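We use cookies to remember your settings and to count visits. Accept | Manage choices

Digital Marketing for Small Firms
Handout 3: Email lists and the welcome message
Tutor: Zerrin Bilgin
Reading time: 3 minutes

Read this before the session and bring your own sign-up form, printed or on a laptop. If your firm has no form yet, bring the page where you would put one.

1. Where addresses come from

An email list is a set of people who have agreed to hear from you. Bought lists are not covered on this course. Most small firms collect addresses in the same few places: the checkout, the contact form, the counter or till, and a sign-up box on the website. Keep a note of which place each address came from. You will want it later when you split the list, and you may be asked to show when and how a person agreed.

Ask for as little as you can. An email address is enough to begin with. A first name is useful if you will use it. Phone number, postcode and date of birth all put people off, and most firms never do anything with them.

The tick box for marketing should be empty when the page loads. The wording next to it should say what will be sent and how often. "Keep me updated" is too vague. "Send me the monthly workshop dates" is better.

2. The welcome message

This is the first email a new subscriber gets. It should go out automatically within minutes of sign-up, while the person still remembers filling in the form. Delay it by a day and some readers will not know who you are.

A welcome message needs:
- a sender name the reader will recognise (the firm, or a person at the firm)
- a subject line that says what the email is
- whatever was promised on the form, near the top
- one link to follow
- a working unsubscribe link and a postal address

Keep the design plain. Large banners push the useful part down the screen on a phone. Check it on a phone before you switch it on, with pictures turned off as well as on.

3. Worked case: Stekstead

Stekstead sells house plants by post. Kadir Sarıgül set up the list and had 600 addresses by the time he asked for help. New subscribers were promised a discount code. The code was at the foot of the welcome email, under a long account of how the firm began, and few people used it.

He made 2 changes. The code moved to the first line, and the history was cut and put on the website as its own page. The subject line went from "Hello from us!" to "Your Stekstead code". He left everything else alone so that he could compare one month with the next. Code use went up in September. September is also a busy month for house plants, so part of the rise may be seasonal. Think about how you would separate the two.

4. Cleaning the list

Every list goes stale. People change jobs, drop old accounts or lose interest. Addresses that bounce hard should be removed straight away. For those who have stopped opening anything, send one short email asking if they want to stay, then take off anyone who does not reply. Open figures are unreliable, as some mail programs load pictures by themselves, so look at clicks and orders too before removing a customer. 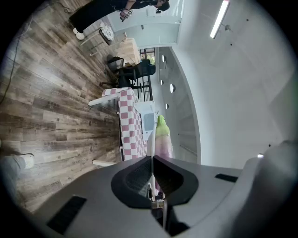
How often should a small firm email its list?

As often as it said it would on the sign-up form. Monthly suits most firms at the start. If you have nothing to say in a given month, a short message with opening hours or new stock is fine. Going quiet for half a year and then sending four in a week brings complaints.

5. Task for next session

Write a welcome message for your own firm, or for Rendier, the bicycle repair shop in the course pack. Keep the body under 10 lines. Swap with the person next to you and ask them to find the main link without scrolling. Hand in the first version and the changed one together.

Related handouts
Handout 2: Writing a sign-up form
Handout 4: Splitting a list by interest
Case notes: Dromix and the abandoned basket email
Glossary of email terms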